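Is that ring really gold?

Shops love the word "gold". They put it on rings, bracelets, hair clips and even tins of sweets. But a word on a label doesn't prove much, so let's be a bit suspicious and find out what it means.

Pure gold is soft. If you wore a ring made of nothing else and played football in goal, it would soon be bent and scratched. Jewellers melt gold together with harder metals such as copper or silver. The mixture is called an alloy.

To say how much gold is in the mix, people use carats. Pure gold is 24 carat. Now do the sum: an 18 carat ring is three quarters gold, and a 9 carat ring is well under half. So when someone shows you a "solid gold" ring, it is fair to ask, "How much of it?"

Then there is plating. A plated bracelet is made of a cheaper metal with a very thin skin of gold on top. It can look lovely in the window. Rub it against your desk every day for a term and the skin may wear away, and then you see what was underneath all along - often something brownish that leaves a green mark on your wrist.

Bronisława Gajewski mends jewellery in Tulholm. She keeps a tray of things people were sure were gold. One is a chain whose owner paid 437 pounds for it at a market in Clisden. It is brass. "He said the seller had a kind face," she says. "I told him to look at the clasp next time."

What should he have looked for? A hallmark. That is a row of tiny stamps pressed into the metal after it has been tested. One of the stamps is a number: 375 means 9 carat, and 750 means 18 carat. You may need a magnifying glass. Very light pieces don't have to carry one, so a missing hallmark isn't proof of a trick. A stamp can be faked too.

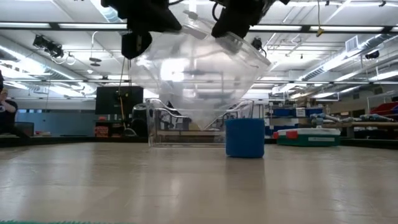 Can a magnet tell you if a ring is gold?

Only partly. Gold doesn't stick to a magnet, so a ring that jumps towards one has some other metal in it. But brass and copper don't stick either, and they are what many fake rings are made of.

You may also have heard that you should bite gold. Please don't. You could hurt your teeth, and soft metals like lead would take a dent as well.

If you want to know for certain, ask a grown-up to take the ring to a jeweller who can test it.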